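The odds-and-ends bins are back at Clollow
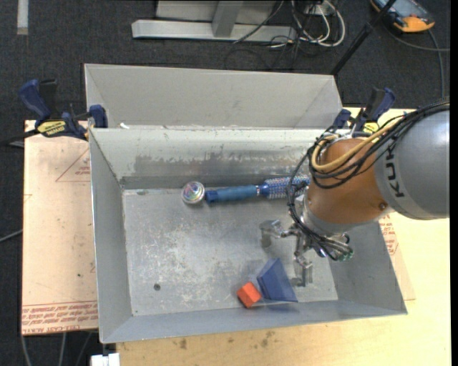 Four bits left on the floor of the front bin, blue hairbrush included.

Posted Mar 26, 2021

Well, they're back! If you've been asking me at the market when the odds-and-ends bins would be open again (and a fair few of you have), the answer is now. I went down to Clollow first thing, told myself I was only going to have a look, and came home with a colander, two picture hooks and a tin of buttons I have no plans for whatsoever.

For anyone new to the neighbourhood, Clollow is the big reuse place behind the old Virág bakery, the one with the green roller door. The bins have been shut since September while the floor at that end got redone, and the small stuff had been piling up out the back in boxes the whole time. Everything too little or too odd for the shelves goes in there – combs, bricks from kids' sets, jar lids, napkin rings, single earrings, the plastic bits that come off other plastic bits. You pay by the bag. A small paper bag is $2 and a big one is $5, same as last year, and please bring coins if you can.

I do love the bins themselves. They're grey sheet metal with sloping sides, so whatever's in there ends up on the flat part at the bottom, and the floor is scratched to bits. The hairbrush was the thing I kept going back to. It's one of those round ones, blue handle with a darker blue cap on the end, and a speckly bristle part. My aunt had a round brush that she used every single morning of her life and I got quite soppy standing there. I left it for somebody with more hair than me. There was a little bright orange block as well, and a shiny round thing with a silver rim that threw pink and green glints. I've no idea what it is. If you know, write in.

Kazue Morikawa runs the small goods side and she was in a very good mood. She told me 183 people had put their names down to hear about the reopening, and that she'd been hoping for 50. "I thought folks would have forgotten us," she said, "and then I couldn't get off the phone." She's also got 500 paper bags printed with the new logo, a teapot, which I think looks more like a watering can, but I was told firmly that it's a teapot.

What they're after now is more stuff to go in. Clean small items only, please, and no batteries, no blades, no medicine bottles and no make-up. Hairbrushes and combs are fine if you've washed them and pulled the hair out. Drop-off is at the side door on Makach Lane, 9 to 3, and there's parking for maybe three cars, so if you can walk it, do. Larger donations still go to the front counter as before.

The money from the bags goes towards the new shelving. They need $1000 for the first row and Dromix, the hardware place, has said it will throw in the brackets, which is very decent of them. Kazue would like the shelves up before the winter coats come in.

Oh, and the toy swap has moved to the upstairs room. It's 14 steps and there's no lift yet, so if stairs are a trouble ring ahead and they'll bring a box down for you to go through at the counter. Kids under ten need a grown-up with them up there.

I'm going back for another look this week. The button tin needs company.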